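Clearing Lint and Paper Bits from a Work Table

Filed under: Table and Counter Care

Paper scraps, fiber dust and adhesive residue need different tools. Using the wrong one moves the debris from one part of the table to another. The procedure below applies to smooth, sealed tabletops used for crafts, packing or folding. It does not apply to oiled wood, which should be cleaned according to the maker's sheet.

Sort before wiping

Lift off everything that can be picked up by hand: cut shapes, labels, clips, backing paper. Small flat pieces cling to a smooth surface once they are damp, so no liquid should be applied at this stage. Slide a piece of card under anything that will not lift with a fingernail.

Put pieces worth keeping in a shallow tray with a raised rim. A metal tray is preferable to a plastic one in winter, when static holds light paper against plastic walls.

Lint roller or cloth

A lint roller picks up fiber, hair and glitter. It is poor at dust finer than flour and useless on grease. A fuzzy cloth, used dry, takes the fine dust but sheds if the edge has begun to fray. Use the roller first and the cloth second. If the cloth sheds, go over the surface with the roller again.

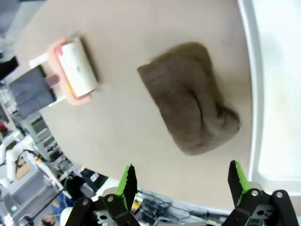 Roll in one direction with light pressure. Heavy pressure on a hard surface transfers adhesive to the table, particularly near a heat source. Change the sheet when it no longer grips a fingertip. A sheet that has picked up colored specks can still have usable tack between them, so test it before tearing it off.

Store the roller with its cover on, or stand it on end. A bare roll left lying on the table collects whatever is under it and flattens on one side.

Testing a cloth for shedding

1. Shake the cloth outdoors.
2. Press a fresh roller sheet against it once, then lift.
3. Check the sheet. Scattered single fibers are acceptable. Matted patches mean the cloth should be moved to floor use.

We ran this test on the gray cloths sold under the Prillby name. They passed until wash 41, after which the edges went ragged and the sheets came up matted. Fabric softener shortens the life of any cloth of this type and should be left out of the wash.

Rolled towels

For the damp pass, a towel rolled lengthwise holds its shape better than one folded flat and exposes a clean face with each quarter turn. Fold the towel in half along its length, fold again, then roll firmly from the short end. Keep the roll in a tray so that moisture stays off the table between passes.

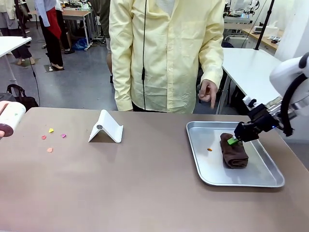 Set the roll to one side of the tray and leave the other side clear for scraps found during the wipe. Press down on the roll before use. If water runs out onto the metal, it is too wet for a table with seams or a glued edge strip. Wring and reroll.

Wipe toward the nearest edge in overlapping strokes, 4 inches of overlap on a wide table. Circular strokes leave paper dust in the center. Dry at once with a second towel.

Adhesive spots

Warm water and dish soap, held on the spot under a folded cloth for a few minutes, will loosen most sticker glue. Somidon gel also works but leaves a film that has to be rinsed twice. Avoid scouring pads on matte finishes, as the polished patch they leave is permanent.

Frequency

Roller and dry cloth: after each session. Damp pass: Saturday, or whenever the table will be used for food.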